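Macarena Daza
Thread on how we collect demonstrations for the two-handed robot at Jenetti. A few people asked after the August talk, so I'm putting it in one place. 1/

Current count is 3,461 episodes across 16 tasks. An episode is one person driving the robot through one task, start to finish, with the camera and joint readings saved together. 2/

There are four of us who drive: me, Octavio Barrientos, Kanyarat Mahawong and Amancay Retamal. Mirta Painemal reviews the recordings and doesn't drive. We wanted the reviewer to be somebody with no episodes of her own in the pile. 3/

The task we're on now is sorting computer case parts. The robot handles a thin metal I/O shield plate between a shallow tray and an open cardboard box. We picked it up after Tultano, who build small desktop machines, asked whether it could be done at all with fingers instead of suction. 4/

Thin plates are hard. The edge is narrow, the holes catch on things, and if you squeeze in the wrong place the plate turns in the hand. A person corrects for that without thinking. The robot only learns the correction if the correction is in the recordings. 5/

So we stopped throwing out episodes with a fumble in them. If the driver loses the grip, recovers and finishes, we keep it and tag it "recovery." If the driver loses the grip and gives up, it goes in a separate folder and doesn't get used for training. 6/

My early episodes were too clean. I practiced each move before I hit record, and I took the same path every time. The first policy trained on them did fine as long as the part sat where I always put it. Move it a hand's width and it reached for the old spot. 7/

Now the start position is drawn by a script. It shows a layout on the monitor, you set the parts to match, then you record. Slower, and Octavio complains about it every morning, but the layouts are much more spread out than anything we chose ourselves. 8/

We also leave other parts lying about on purpose. Brackets, castings, fittings, bits of pipe. They get swapped between sessions. A bare bench taught the model that anything shiny was the target. 9/

Rules for drivers, as they stand this week:
Look at the part before you move.
Don't rush the last inch.
Use the hand the script tells you to use.
If the other hand has nothing to do, hold it near the work and keep it still.
Stop after seven episodes and get up. 10/

The last rule came from the data. Mirta plotted time per episode against position in the session, and the grips got sloppy past the seventh. Drivers start cutting the corner on the approach. You can't feel yourself doing it. 11/

Kanyarat is the slowest driver and her episodes train best. We tried copying her pace and it didn't help the rest of us much. What did help was watching her recordings. She squares the wrist up early, well before the fingers get near the part, and then hardly adjusts. 12/

On labels: every episode gets a one-line description in plain English, typed by the driver right after recording. We used to do it in a batch on Fridays and the lines were useless. "Moved plate" over and over. Typed on the spot, people write which hand and what they did. 13/

Storage is dull but I get asked. Raw video stays on a local drive until Mirta signs off, then it goes to the Grendport server. Anything rejected stays on the local drive for a month. We have gone back to the rejects twice and been glad of it both times. 14/

Calibration gets checked at the start of each session. In August we lost most of a week to a camera mount that had slipped. The recordings looked fine to the eye, but the offsets were wrong and all of it had to go. Now there's a fixed touch test and the software won't record until you pass it. 15/

Next up is the Acuña task set, which is soft parts: pads, gaskets, strips of foam. Soft parts don't sit still and the finger readings tell you very little. Amancay ran a short trial and says the hard part is letting go, not picking up – the strips follow the fingers. 16/

I don't know yet how many episodes that set will need. I'd sooner record a small batch, train, look at where it fails and record more of that. We did it the other way around with the first few tasks and ended up with a lot of recordings of the easy part. 17/

If you do similar work with thin metal parts, I'd like to hear how you handle the layouts, and whether you keep your fumbles. Replies are open. 18/

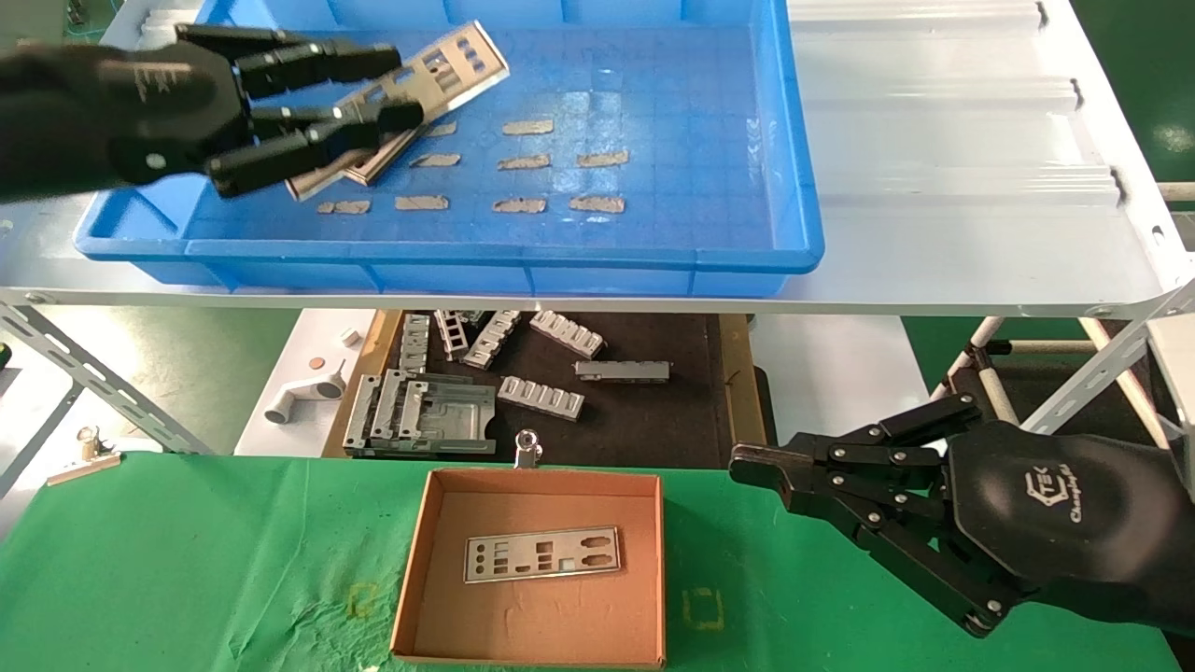
Should the person who reviews the episodes also be one of the drivers?

It's better to keep the two jobs apart. A driver tends to pass episodes that look like their own, and habits shared by the whole group go unnoticed. If the team is too small for that, have each driver review somebody else's recordings and write down the reason for every rejection.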